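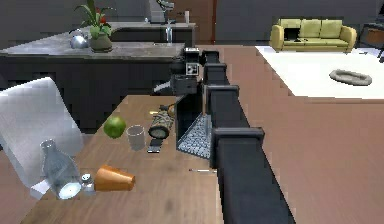

Flekow would like 1,396 pounds for the Mabula, a home tidying arm, and another 168 a year for the software that tells it what a cup is. Before anyone pays, the Dandcombe firm offers 12 practice sessions in a simulated home, and I have now sat through all of them.

The brochure promises a robot that "knows your rooms". What you get in the trial is a robot that knows Flekow's rooms. The kitchen end is the more convincing part of the package. A table with a bottle and an orange cup lying on their sides is a fair test, and clear glass has beaten plenty of dearer machines. You choose an item, choose where it should go and wait. Quite a lot of the fee, I suspect, is for the waiting.

The bedroom is harder to take seriously. An open laptop and a purple pillow share a pale blue sheet so flat that no one can have slept on it. My own bed has never looked like that, and a crumpled duvet is where I would expect an arm to earn its keep. Flekow says untidy bedding will come in March, in the larger package at 1,870 pounds.
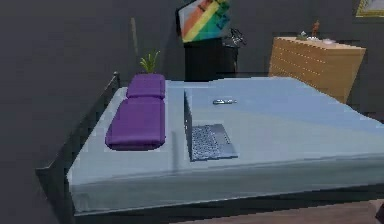
Firdale, which sells a rival kit, takes a kinder view of the trial than I do, saying that buyers learn more from a dozen dull sessions than from any showroom and that messy fabric is still hard for everyone. Perhaps so – but Firdale lends out its arm for a fortnight, and Flekow does not. I asked twice whether the sessions could be run with a plan of my own flat. The answer both times was a link to the price list.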